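1/ Finished sorting the Pernis gearbox bin on Friday. More than 2,301 parts, 16 trays, labels by module and bore.

2/ Spur gears get checked flat on the black bench top. Pale tops glare and I misread the teeth — matte black is easier on the eyes.

3/ Two trays still open. The Forkolau gears and the Dritden gears share a pitch but differ in bore, so measure before you mix them.

4/ Small spur gear, next for the calipers.

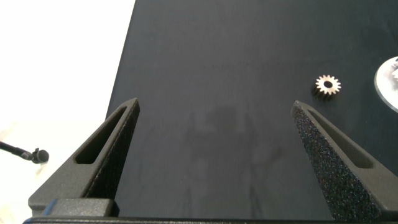
5/ Bore first, then face width. Write both on the tray card.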